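**Saltent round bin, living room size - back in stock**

Round open-top waste bin from Saltent, sold through Skillura. Dark inside, light gray rim. No lid, no pedal, nothing to break. Stands next to a coffee table or sofa, takes the everyday stuff - wrappers, paper, packing film, foam.

Item no. 246. Height and width on the label underneath, we're still updating the size chart so please dont go by the old one.

- Wide opening, bulky packaging goes in without folding
- Dark interior, doesnt show marks much
- Wipe out with a damp cloth, mild soap ok
- Fits 10 liter liners (Luver or Mbwambo, both sold seperately)
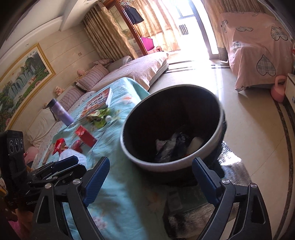
Beside a low table with a floral cloth, and with packaging held over it:
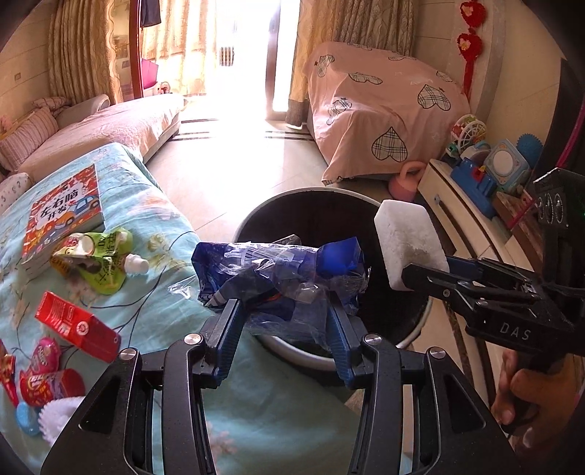
Mbwambo wrote in to say the liners slip down if you overfill with foam, and that folding the top of the bag over the rim by a hand's width fixed it for most of their buyers. They also asked us to mention that the 5 liter roll is too small for this one - a few people ordered it by mistake in May.

So: 10 liter, not 5. Noted on the liner page too.

Shipping - packed in a plain carton, no inner foam anymore. Orders in before 2 pm go out same day. Returns ok if unused, keep the carton.

Currently 112 in stock. Gray rim only for now, white rim maybe later, no date yet. Bulk orders for offices or rentals, use the contact form and put the item no. in the subject line.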